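Protokoll der Arbeitsbesprechung Datensammlung Greifen, Projekt Flullell

Mai, Beginn 9:30 Uhr, Ende kurz nach 12 Uhr
Ort: Besprechungsecke neben dem Labor
Anwesend: die Sammelgruppe vollzählig, die Trainingsgruppe, die beiden studentischen Hilfskräfte, als Gäste zwei Kolleginnen von Ivuvum (per Video)
Entschuldigt: Werkstatt

TOP 1 Begrüßung und letztes Protokoll

Die Projektleitung begrüßt alle sehr herzlich und bedankt sich ausdrücklich bei der Sammelgruppe, die in den vergangenen Wochen mit viel Geduld an den Tischen gesessen hat, auch an den Nachmittagen, an denen die Sonne so ungünstig hereinkommt. Das letzte Protokoll wird ohne Änderungen angenommen. Nachgetragen wird lediglich, dass der Schlüssel für den Geräteschrank jetzt wieder am alten Platz hängt, also am Haken hinter der Tür und nicht mehr in der Schublade.

TOP 2 Stand der Aufnahmen

Die Sammelgruppe berichtet. Vereinbart waren für diese Runde 2000 Vorführungen mit Alltagsgegenständen auf dem Tisch, davon die Hälfte, also 1000, mit Flaschen und Bechern. Von den Flaschen und Bechern sind bisher 502 durchgesehen und freigegeben. Weitere 39 Vorführungen liegen im Ordner "unklar", dort sind sich die Durchsehenden nicht einig geworden, ob der Griff noch als gelungen gelten darf oder ob die Flasche beim Absetzen zu stark gekippt ist. Die Gruppe bittet um Verständnis, dass sie hier lieber einmal zu viel nachfragt.

Die Trainingsgruppe freut sich über den Fortschritt und sagt, dass man mit den freigegebenen Beispielen einen ersten Durchlauf wagen könne. Der wird vermutlich noch nicht schön aussehen, aber man sieht dann wenigstens, wo es hakt, und kann die zweite Hälfte gezielter aufnehmen. Dem wird allgemein zugestimmt. Auf Nachfrage aus der Runde wird noch einmal festgehalten, dass die Fälle aus "unklar" in diesem ersten Durchlauf draußen bleiben.

TOP 3 Durchsichtige Gegenstände

Hierüber wurde am längsten gesprochen. Klare Kunststoffflaschen bereiten nach wie vor mehr Mühe als alles andere auf der Liste. Die Tischplatte ist weiß, die Flaschenwand lässt sie durchscheinen, und je nach Licht bleiben vom oberen Teil der Flasche nur ein paar Glanzkanten übrig. Der Deckel dagegen ist meistens gut zu erkennen, gerade wenn er kräftig gefärbt ist. Die Trainingsgruppe äußert die Sorge, dass das System sich dann nur noch am Deckel festhält und bei einer Flasche ohne Deckel oder mit einem weißen Deckel ratlos davorsteht. 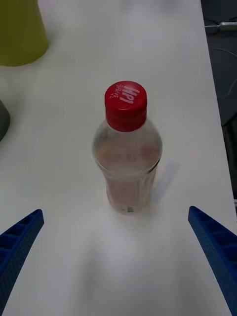 Bei der kleinen Getränkeflasche mit dem roten "Hi!"-Schraubdeckel und dem milchigen, blass rosa-beigen Inhalt kommt dazu, dass nur der untere Teil undurchsichtig ist. Die Handkamera blickt steil von oben darauf, der Deckel liegt dann weit oben im Bild und der gefüllte Teil näher bei den blauen Fingern. Wer am Steuergerät sitzt, orientiert sich verständlicherweise an dem, was man am besten sieht, und fährt leicht zu tief an. Eine der Hilfskräfte schlägt vor, bei solchen Flaschen vor dem Schließen kurz innezuhalten und die Höhe zu prüfen. Die Trainingsgruppe hat nichts dagegen, bittet aber darum, die Pause kurz zu halten, sonst lernt das System am Ende vor allem das Warten. Es entspinnt sich eine längere und sehr freundliche Diskussion darüber, was "kurz" bedeutet. Man einigt sich darauf, dass jede und jeder einmal ruhig durchatmet und dann zugreift.

Besprochen wurde außerdem die Frage, ob weitere Dinge auf dem Tisch stehen dürfen. Auf vielen Aufnahmen ragt am Rand ein Becher oder ein anderer Gegenstand herein. Die Kolleginnen von Ivuvum berichten aus ihrer eigenen Sammlung, dass sie anfangs alles freigeräumt hatten und das später bereut haben. Die Runde beschließt daher, dass Nebengegenstände ausdrücklich erwünscht sind, solange sie den Weg der Finger nicht versperren. Sie sollen zwischen den Vorführungen umgestellt werden und dürfen gern einmal ganz fehlen.

Zum Licht: Die Schatten auf der weißen Platte fallen je nach Tageszeit sehr verschieden aus. Der Vorschlag, die Jalousien grundsätzlich geschlossen zu halten, findet keine Mehrheit. Stattdessen wird abwechselnd mit offenen und geschlossenen Jalousien aufgenommen und das im Sitzungsblatt vermerkt – bitte wirklich jedes Mal, auch wenn es lästig ist.

TOP 4 Greiferfinger

Die Rippenfinger geben gut nach und kommen mit runden Flaschen ordentlich zurecht, darüber herrscht Einigkeit. Bei sehr glatten Wänden rutscht es gelegentlich, vor allem wenn nur mit den Spitzen gegriffen wird. Der zweite Satz Finger, den die Firma Cheetham zugesagt hat, ist noch nicht eingetroffen. Die Projektleitung fragt dort noch einmal nach. Bis dahin werden die vorhandenen Finger vor jeder Sitzung mit einem weichen Tuch abgewischt und auf Risse in den Stegen angesehen.

Aus der Runde kommt der Hinweis, dass ein Wechsel der Finger mitten in der Sammlung in den Daten erkennbar sein muss. Im Sitzungsblatt wird dafür eine neue Spalte "Fingersatz" angelegt.

TOP 5 Ablage und Beschriftung

Die Aufgabentexte sind inzwischen etwas durcheinandergeraten. Dieselbe Handlung heißt einmal "Flasche greifen", einmal "Flasche aufnehmen" und einmal "Flasche hochheben und halten". Für das Lernen ist eine gewisse Vielfalt in der Formulierung durchaus willkommen, nur muss dann auch die Handlung dieselbe sein. Beim Halten bleibt der Arm oben, beim Greifen wird am Ende wieder abgestellt. Die Sammelgruppe erstellt eine kurze Liste mit den zulässigen Texten und hängt sie neben den Bildschirm.

Das Ablageprogramm Okham hat in der vergangenen Woche zweimal beim Hochladen abgebrochen. Verloren ging nichts, die Aufnahmen lagen noch auf dem Rechner am Tisch. Trotzdem die herzliche Bitte an alle, die örtlichen Kopien erst zu löschen, wenn Okham das grüne Häkchen zeigt. Die Trainingsgruppe sieht sich die Fehlermeldungen an.

TOP 6 Verschiedenes

Die Bedienenden wünschen sich nach längeren Strecken mehr Pausen. Das wird gern aufgenommen: Nach jeder Stunde wird getauscht, und wer merkt, dass die Hand müde wird, darf natürlich auch früher aufhören. Müde Griffe helfen dem System nicht weiter, und der Schulter schon gar nicht.

Die Kiste mit den Gegenständen soll ergänzt werden. Gewünscht sind Flaschen ohne Deckel, leere und halb volle Flaschen sowie solche mit hellem Deckel, siehe TOP 3. Wer zu Hause etwas Passendes hat, bringt es bitte ausgespült mit. Gefüllte Flaschen bleiben fest verschlossen.

Der zweite Drehstuhl quietscht weiterhin. Öl steht im Werkstattregal.

Beschlüsse und Aufgaben

Erster Trainingsdurchlauf mit den 502 freigegebenen Vorführungen: Trainingsgruppe, bis zur nächsten Besprechung.
Gemeinsame Durchsicht der 39 unklaren Fälle: Sammelgruppe, dazu eine Person aus der Trainingsgruppe.
Sitzungsblatt um Jalousien und Fingersatz ergänzen: Hilfskräfte, noch diese Woche.
Liste der Aufgabentexte aushängen: Sammelgruppe.
Nachfrage bei Cheetham wegen des zweiten Fingersatzes: Projektleitung.
Fehlermeldungen von Okham sichten: Trainingsgruppe.

Die nächste Besprechung findet wieder um 9:30 Uhr in der Besprechungsecke statt, der Termin wird über den Verteiler abgestimmt. Ergänzungen zum Protokoll bitte bis dahin an die Projektleitung.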